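Most advice about folding laundry concerns the fold. I think it should concern the surface. A pair of jeans folded in thirds on a table keeps its edges; the same jeans on a mattress sag at the waistband and have to be squared again when they reach the shelf.

The usual objection is space. Aslı Güler, who shares my interest in this and disagrees with nearly all of it, folds on the bed and has done so for years. Her case is that a bed is the largest flat area in most homes, it stands at a tolerable height, and a sheet holds cloth in place where a varnished tabletop lets it slide. I accept the last point. Friction matters, and a bare table has too little of it for thin cotton. The remedy is to spread a sheet over the table – an old flat one, pulled tight and clipped underneath.

My own objection to the bed is that it collects things. Phones, papers and yesterday's quilt all end up there, and the usable area shrinks before the first shirt is down. A sheet that is already wrinkled also gives no straight line to fold against. I would put the folding surface close to the washer and keep denim apart from everything else, as its thickness throws off any mixed stack.

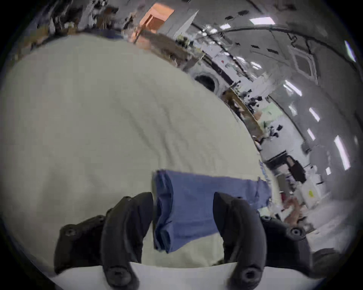
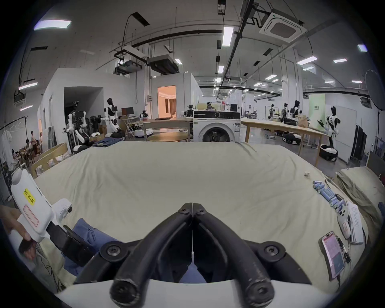
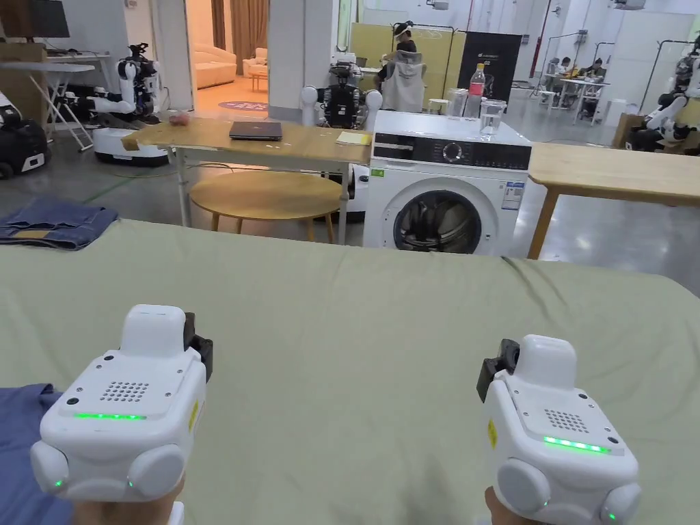 Height is the other variable. I measured my back's opinion of this over 60 loads between June and now, at two table heights, and the higher one won by a wide margin. Hamish Tamihana points out that I am tall and that my results apply to me. Fair. The test for anyone else is whether the far edge of a folded bath towel can be reached without bending at the waist.

I remain unconvinced by folding boards. The Pudix I bought makes one width of shirt, and my shelves are another width. It also does nothing for fitted sheets, where the corners are the whole problem – those I still do standing up, with the corners tucked over my hands, and put down only for the last two folds.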